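How to run a two-arm demonstration at an open day

Visitors want to see the arms do something, and they want to stand close. These notes cover the floor demo we use at the Stodent open day in September.

Pick a small room with a hard, level floor. Mark a line with tape 100 cm beyond the furthest reach of the arms and keep visitors behind it. Check both emergency stops before the doors open, and again after lunch.

Put an open cardboard box on the floor within reach of the left arm and lay a mat on the right. Run each arm slowly to the box and back with the grippers empty. If a cable pulls tight at any point, stop and give it more slack.

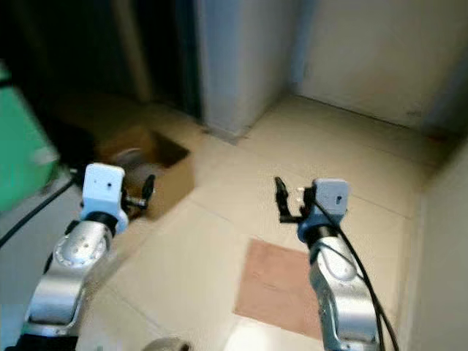 Left gripper at the near side of the box, right gripper held slightly open.

Start the talk with the arms still. Say what the task is, then let the left arm move first — people follow one arm more easily than two. Keep each run short and leave time for questions. The one we get most is how hard the fingers squeeze, so have a soft object ready to pass round.

If an arm misses the box, say so and start the run again. Do not reach in to move the box while the power is on.

For school groups, Melaniia Stelmakh's worksheet is kept at the front desk. We print 275 copies, and spares go back in the Gritura folder. At the end of the day, park both arms, switch off at the wall and sign the log.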